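19/08/2026
Fridge door set, Miranda station

Good morning's work! We closed out the first block of door openings on Miranda, and I want to get the notes down before I start on the relabeling. Total for the fridge task is now 711 episodes kept, 22 thrown out. Most of the thrown-out ones are from the first batch, when the Fidine glove kept losing its zero and the index finger would close late. New calibration routine seems to have cured it (run it at the start of every block, please, even if the glove was only off for lunch).

Settings today: recording at 30 Hz, arm speed limit left where it was, grip force limit down one notch from last week. Start pose is shuffled by the Flokeck script as before. I did change the way the script picks wrist angles. The old version favored a straight-on approach so heavily that the policy hardly ever saw anything else, and it showed in the last test.

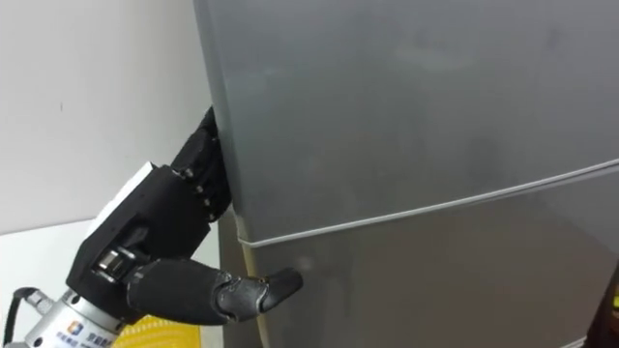

Contact labels are what I'm most excited about. Up to now we had a single "touching" flag per episode, and it lumps together things the policy needs to tell apart. Take the fridge grasp: the fingers are hooked into the gap at the left edge of the upper door, while the thumb rests on the lower door, just under the seam. Two doors, one hand! With one flag, those two contacts come out identical, and the model has no way to learn that the fingers are there to pull and the thumb is there to brace. So from now on it's one label for the fingers and a separate one for the thumb, each with the surface it's on (upper door, lower door, cabinet, none).

I tried the new scheme on a small batch and it goes faster than I feared. The awkward part is the moment of letting go, where the thumb can slide before it lifts. For now I mark "lift" at the first frame with clear daylight under the tip. If you have a better rule, write it in the margin and initial it.

To do:
- relabel the old episodes, newest first
- retrain on Grumotlow with split contacts, same seed, 400 epochs, and compare against the single-flag run
- more lower-door pulls, we're thin there
- check whether the gray finish is fooling the depth estimate. Reflections move when the door moves, and I suspect the edge position jumps a little
- back up the raw logs before anyone touches the Fidine firmware

Next block starts with the thumb placed higher, fully on the upper door, to see if the pull gets any smoother. Really curious about this one.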